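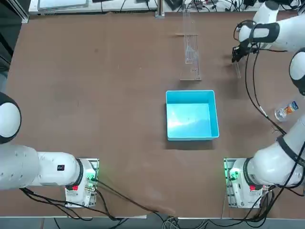 Drinking water at altitude

January 20, 2026

I spent most of last July in Hutum, a town that sits high enough that the bus driver hands out mints on the last climb. I went to walk and to read. I also learned more than I wanted to about how much water I need in a day.

At home I drink coffee in the morning, something with lunch, and a glass of water if I happen to be standing next to the sink. That has always been enough. I am 46 and have never had a kidney stone or fainted in a line. So when the woman at the guesthouse told me to drink before I got thirsty, I nodded and went upstairs to unpack.

The headache started the first evening. I blamed the bus. The second day I walked out toward Longo, a flat road with fields on both sides, and had to sit down on a wall well before the village. My lips had cracked and my legs felt like I had been on them for a week. A man selling corn looked at me and pointed at the pump across the road.

The air up there is very dry and it is cool even in summer, so you don't notice yourself sweating. You also breathe faster, and water goes out with every breath. I knew this in the way you know things from the back of a guidebook. I had packed 3 sweaters and one small bottle.

After that I kept a sort of schedule. One full glass when I got up, before coffee. A big bottle to be finished by lunch and the same again by dinner. I bought the bottles at first and then refilled them from the filter in the guesthouse kitchen, which took 40 minutes to fill its tank and was always empty when I got to it. I learned to go down before the other guests were up.

Soup helped too. The place on the square does a thin barley one with a lot of salt in it, and I had it nearly every day. I never got tired of it, and I have tried to make it since with no luck. Mine comes out like paste.

By the second week I could do the long loop past the reservoir without stopping. I don't know how much of that was the water and how much was just getting used to the height. Probably both. I still slept badly and I still got up twice a night, for obvious reasons.

I've been home for months now and have kept the morning glass. The rest has slipped. I am back to coffee and whatever comes with lunch, and some afternoons I get the start of that same headache and go stand at the sink for a minute.

I'm planning to go back this year, and further up if my knees agree. The trail above Hutum goes to a hut at a little over the height I slept at last time, and there is no pump on the way. I have already bought a bigger bottle.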